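Filed under: Home & Household / Tables and Small Stuff

Re: what do you keep on the white table?

Back from a few days away and catching up on the list. The original question was:

> We have a plain white table and things keep landing on it. Half of ours is odds and ends that don't belong to any room. Do you put it all away each night or let it have a home there? The Leltis bins everyone recommends are too deep for us — small stuff sinks to the bottom.

I let some of it stay. My rule is that a thing can live on the table if I reach for it most days, and everything else goes back to the shelf by 9. Markers stand in a cup, because loose ones roll. I gave up on the Sturnik organizer after about 30 days. It had 20 slots and I used four of them.

Scoops are the hard part. The handle is too long for most drawers and the bowl end takes up the room of three other things. If you have a hook, hang it. If not, lay it in front of the cup with the handle along the table edge, where you can grab it.

Blocks and cubes I treat as toys, so they go in the box last. 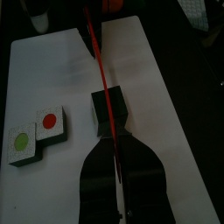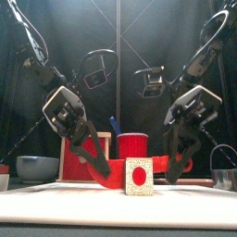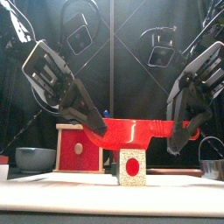 Mirzaei wrote back off-list and said I could pass it on: a cup is fine for two or three markers, but a light one tips over once you fill it. Put a few flat stones in the bottom. Scoops should hang, no exceptions, and a cheap stick-on hook is enough for a plastic one.

I'll try the stones. No room for a hook on my wall until the shelf moves.

Recent on this list:
- Drawer liners that don't slide
- Flurkville swap table, June
- Getting marker off a white top
- Shallow bins, where to find them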